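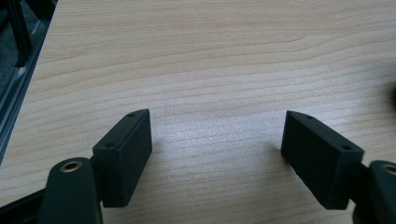

Matilde Vilela: Wax it and you'll be waxing it for the rest of your life. I did our kitchen table that way in May and it has already had two more goes. Every mug is now a diplomatic incident.

plinth_and_pelmet wrote:
She's not wrong, but wax feels nicer than anything else mentioned so far. You don't stroke a varnished table. You wipe it and walk off.

tansywick wrote:
Original poster back, having read the replies while eating toast over the sink so as not to commit crumbs to bare wood.

To recap for those arriving now: pale top, unfinished as far as I can tell, fine wavy grain running across it. I like it very much as it is. I would like it to go on looking like that while two adults and a child with a felt-tip habit eat off it. My shortlist was wax, oil or a water-based varnish, and I was leaning towards wax until Matilde ruined it.

The tin I already own is Kudton hard wax, left in the shed by the people before us. It says "natural" on the front, and so does the shed.

Albertina Abreu wrote:
Don't use the shed tin. You have no idea how many winters it has sat through, and if it has separated you'll get a patchy top that takes an afternoon of scraping to put right. Ask me how I spent my afternoon.

For a pale wood I'd go water-based matt varnish, three coats, light sand between each. Oil will yellow it. People say it won't, and then they show you a table the colour of weak tea.

plinth_and_pelmet wrote:
Weak tea is a perfectly good colour for a table.

Albertina Abreu wrote:
It is if you bought a weak tea table.

oddjob_norris wrote:
Going to disagree with the varnish camp. I used Plikatex matt on a desk and it was lovely until somebody dragged a plant pot over it. You can't patch varnish. You get a shiny bit or a dull bit, and either way your eye goes straight to it for ever. With oil you rub a bit more in and carry on with your day.

Also, "matt" covers a lot of ground. Mine came up like a school gym.

Matilde Vilela wrote:
Did you stir it? The stuff that makes it matt sinks to the bottom. If you don't stir, the first half of the tin is gloss and the second half is chalk.

oddjob_norris wrote:
I gave it a shake.

Matilde Vilela wrote:
Well then.

tansywick wrote:
I am learning a great deal, mostly about Norris.

Question for the oil people. How long before you can put a plate on it? We have 6 coming for lunch a week on Saturday — no, I tell a lie, the week after — and I'd rather they didn't go home tasting of furniture.

oddjob_norris wrote:
Read the tin, they vary. Mine said 4 days between the last coat and normal use and I left it longer, as I'm slow. Thin coats, wipe off everything that hasn't soaked in, then wipe it again when you think you've finished. Lay the rags out flat outside to dry, don't ball them up in the bin. Oily rags can heat up by themselves and catch fire.

gable_end wrote:
Nobody has mentioned white-tinted oil. There's enough pigment in it to cancel the yellow and not enough to look painted. I put Leblanc on a pine sideboard and it stayed pale. Do the underside first, partly as a test and partly so the top doesn't cup from being sealed on one face only.

Albertina Abreu wrote:
I'll give you white oil on pine. I'd still want to see it after a bolognese.

gable_end wrote:
It has met bolognese. There's one mark, under the fruit bowl, where it will stay.

plinth_and_pelmet wrote:
So the answer is a fruit bowl.

tansywick wrote:
Update, 8 Jul 2024. Ordered a small tin of the white oil for 31 quid, which for something I'm going to wipe straight off again seems steep. I'll do the underside first as instructed. Albertina, if it goes the colour of tea I'll post it here and you may have the floor.

The shed tin has been opened, out of curiosity. It has gone back in the shed.

Albertina Abreu wrote:
Sand it before you oil, 180 then 240, with the grain. And get the felt-tips out of the house.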